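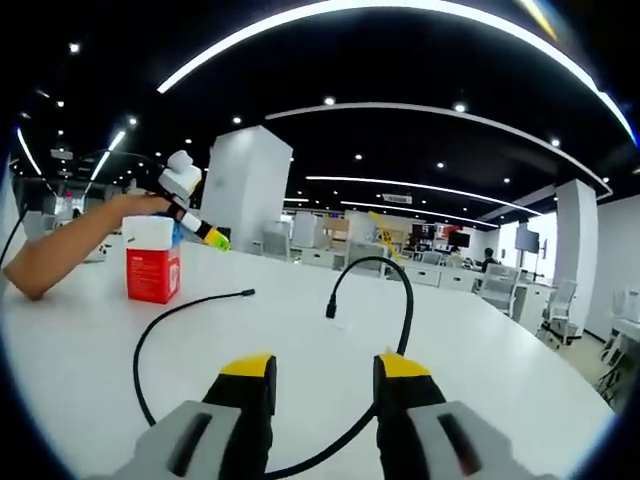

I have used the Drodik hand-held grippers for two months to record examples for our learning system. We paid for 164 cable tasks from Bajpai, then decided to record our own.
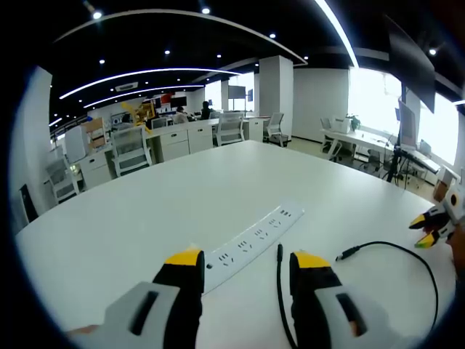 Drodik gripper, fully open, with the power strip.

The yellow tips are easy to follow in the recordings. The handle is heavy for me after 6 or 7 tries, and the manual is too short.

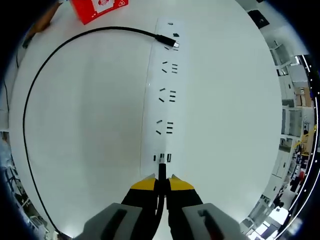

Second plug going into the strip.

I would buy the pair again, but without the carrying case.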